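Ferndale Workshop Members Build a Gripper by Hand

The Ferndale shared workshop has confirmed that its members have completed the second version of a hand-held gripper, a project that began in September and was carried out entirely on the premises in the evenings.

Waltraud Lindemann, who leads the build, said the first version failed at the fingers. The printed parts split along the layers when the screws were tightened, and 2 sets were lost before the design was changed. The replacement fingers are thicker, and the screw holes have been moved back from the edge.

The group has named the tool Jerkiven. It is operated by a trigger and is intended to let a person carry out a task with the same fingers that will later be mounted on a motorized arm. Work on the arm is being led by Pieter Michiels, who expects to have the base joint running before the winter.

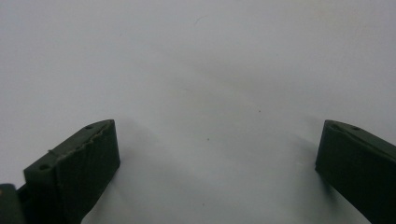 Costs have been kept low by agreement. Members set a limit of 444 dollars for the complete project, including the motors, and Rekha Panicker keeps the purchase record in a binder beside the printer. Each finger takes 6 hours to print at the current settings. Faster settings were tried and given up after the screw holes came out too narrow for the hardware.

The trigger linkage remains the main concern. Thirumalai Chacko has redrawn it with a longer lever, and the new part will be tested over 30 evenings of ordinary use before the drawings are released to other workshops.

"We would like people to be able to repair it with what they have at home," Ms. Lindemann said. "A spring and a handful of screws — that should be the whole shopping list."

Members who wish to use the printer while the arm parts are being made are asked to reserve their hours with Ms. Panicker.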